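Home News Clubs Swap Shelf Back Issues Contact

The Drandach Shirt Amnesty, Week One

Ormsby readers will remember that in April we asked everyone to go through one drawer, just one, and bring in the T-shirts they no longer wore. The response was 36 shirts and a pillowcase. We asked again this month, mentioned that there would be soup, and by closing time on Sun 21 December the count stood at 523.

Efthymia Stefanou is in charge of folding, a post she got by complaining about how the rest of us did it. Her method is sleeves in, thirds, then in half, print side out so that people can see what they're getting into. Mine is closer to wadding. We have agreed to work at separate tables.

A word on what you own, Ormsby. Around 100 of the shirts came from fun runs, and I have seen some of you run. There are bowling league shirts from leagues that folded better than I do. There are four from the Nirnine boat show, all size small, all with the tags still on. And there is a great deal of turquoise. I don't know who was selling turquoise in the Dristhorpe area, but they must have retired comfortably.

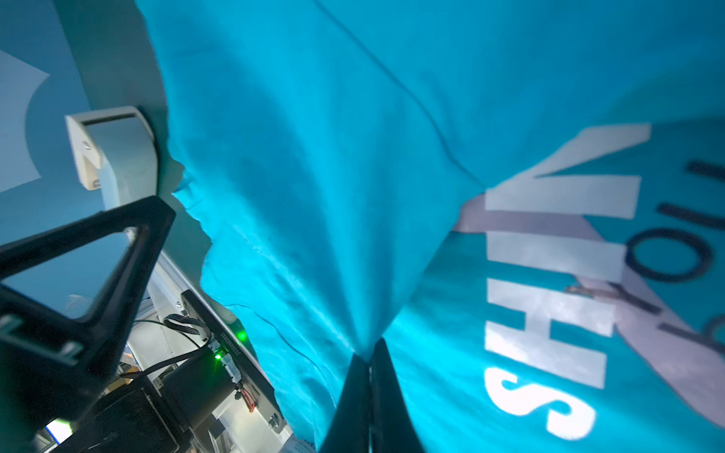 Turquoise, big white letters, some black ones beside them. Not yet folded.

Shirts in decent shape go on the swap shelf, free, limit five per person. Anything with holes will be cut up for rags, and the bike repair group has already put its name down for those. Please wash things before you bring them in. Please also check the pockets of anything that has pockets, as we are now holding a house key and a very old cough drop.

Drop-off is at the side door. The soup is lentil again.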